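Block-pushing team at Erau gets its arm working in time for the fall showcase

September 2023 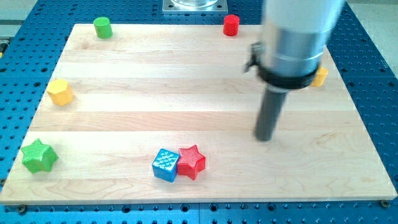
The Tronow team's arm over the maple board, with the blue cube and red star side by side near the front.

I stopped by the robotics club at Erau expecting to stay for a few minutes and ended up missing my bus, so you can guess how it went. The students there are getting ready for the Drusoner student challenge, and the project they're entering is called Tronow. It's a robot arm that pushes colored blocks around a board when you tell it to in plain English. You type something like "move the red star next to the blue cube" and off it goes (slowly, but it goes!).

There's no hand on it. I kept looking for one. The arm has a plain dark rod pointing down at the wood, and all the work is done by nudging things with the end of it. I figured that would make it easier, and three people told me at once that I was wrong. Push a cylinder a hair off center and it slides away to one side. Push a star on one of its points and it spins. The hexagons are everybody's favorite because they have nice flat sides to lean on.

The club started on this in April, when a few of them wanted a summer project that wouldn't need much money. The board is maple, screwed down to one of those blue metal tables with holes all over it, and that turned out to be a smart choice. Their first board wasn't fastened to anything and crept a little every time the arm bumped it, which meant every measurement they had was wrong by lunchtime. They lost most of a week to that one before someone put a ruler next to it.

The software side is called Yimyam, and no, I couldn't get a straight answer on the name. It learns by watching people do the job first. Club members took turns steering the arm by hand controller and saving each run, and they now have 2000 of them saved up. I got to try a run myself and I'm sorry to report that I shoved a green star clean off the wood. They kept my run anyway, in a folder marked "oops," which I'm choosing to take as a compliment.

So how good is it? In their last practice round they gave it 50 typed commands and it finished 46 of them inside the time limit. The misses were mostly ones where a block had been pushed into a corner and the rod couldn't get around behind it. One was a typing mistake, and there was some lively arguing while I was there over whether that one should count. (The challenge rules say it does.)

What they're working on now is the harder stuff, where one command has more than one step in it. Asking for two blocks to be put together is pretty reliable. Asking for all the yellow ones on the left and all the red ones on the right is another story - the arm will get the first block over, then come back for the second and knock the first one loose on its way. There's a whiteboard full of ideas for fixing that, some of them crossed out pretty hard.

The challenge gives each team 2 turns at the table. The judges pick where the blocks start, and the teams don't see the commands until they're handed over. The club plans to keep collecting practice runs right up to the week before, with as many different starting layouts as they can think of, and they'd like help from people who have never touched the thing. New drivers make messes the regulars wouldn't, and those are useful to have.

If you want a go, the lab is open to any Erau student after classes let out, and you don't need to know a thing about programming. There's a sign-up sheet on the door. Bring a snack, the vending machine on that floor is still broken. I'm already down for another turn, and I've been asked very politely to stay away from the green star.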